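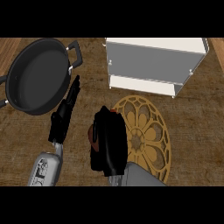
The first bluegill of the morning came up at ten past six, and it was no bigger than my palm. I let it go, and my daughter, who was eight then and had been promised a fish fry, gave me the look that children save for grown-ups who throw away perfectly good things. By seven we had enough for supper, and she had stopped keeping track and started asking whether we could live on the dock.

We were at the upper pond at Tierney, on a day pass from a club we had only joined that spring, and I've been trying ever since to explain to friends why I think a pond club is the best money a fishing family can spend. I usually go on too long. My wife leaves the room. But you've got a magazine in your hands and I've got a few pages, so settle in.

The club is based in Sturkport, a river town with one good bakery and two bait shops that don't speak to each other. It leases farm ponds, old quarry pits and a couple of small lakes from landowners up and down the valley, and members book a water ahead of time for the day. There are 90 family memberships and there will not be a ninety-first. When I first called, I was told to expect a wait, and I waited most of two years, which gave me plenty of time to drive past all that fenced-off water and sigh.

What you get, once you're in, is quiet. The public lake near us is a fine lake and I grew up on it, but on a warm morning in May you can hear four radios from the boat ramp, and the bank by the parking lot is worn down to clay. At Tierney there was a heron, a cow with opinions, and us. The rule is one party to a water at a time (the bigger of the two lakes takes three), so when you've booked the place, the place is yours until dark.

The ponds all have their own tempers, and learning them is half the pleasure. Plutska is the deep one, an old limestone pit with straight sides and water so clear it makes you feel foolish. I fished it five times before I caught anything I'd tell a neighbor about. An older member finally took pity on me at the spring work day and said I should quit throwing out to the middle and drop a small jig right down the wall, so close it clicked on the stone. I went back the next week and did as I was told, and a largemouth came up out of the blue-green and nearly took the rod out of my hand. I still fish it that way, and I still lose more jigs than I'd like.

Etville is the opposite. It's shallow and weedy and warm by the middle of spring, and a beginner can stand on the dam with a bobber and a worm and be busy all afternoon. That's where we take cousins. It's also where I learned to bring a long-handled net, a second pair of socks and more sandwiches than there are people.

There's work to it, too, and I'd be a poor friend if I left that out. Each family owes the club two mornings a year. You might be cutting brush off a dam, patching a gate, or sinking old Christmas trees for the crappie. One spring we put 200 channel catfish into the lower pond out of the back of a pickup, passing buckets down a line of people in rubber boots, and my daughter named as many as she could before they went in. She is fifteen now and claims she can still tell them apart.

Then there are the catch records. Every party fills out a card at the gate box — what you caught, how long it was, what you kept — and I'll admit I thought this was fussy at first. But the cards are how the club decides when a pond needs a rest, and Tierney did get one, a full year of it, after a summer when the bluegill had all gone small. We grumbled. When it opened again, the fish were thick across the shoulders and came to the bug like they'd missed us.

If there's a club like this near you, and there may well be, call before you think you're ready. Ask how many families share each water. Ask whether guests can come along, and whether kids fish free. Drive out and look at the gates and the paths, too, because a club that keeps its gates hung straight is usually looking after its fish. And ask how far the ponds are from your own kitchen. Our farthest is 70 minutes, and we go there twice a year. Tierney is close enough that we can fish the last hour of light, clean a dozen bluegill on the tailgate, and have them rolled in cornmeal before anybody gets around to asking what's for supper.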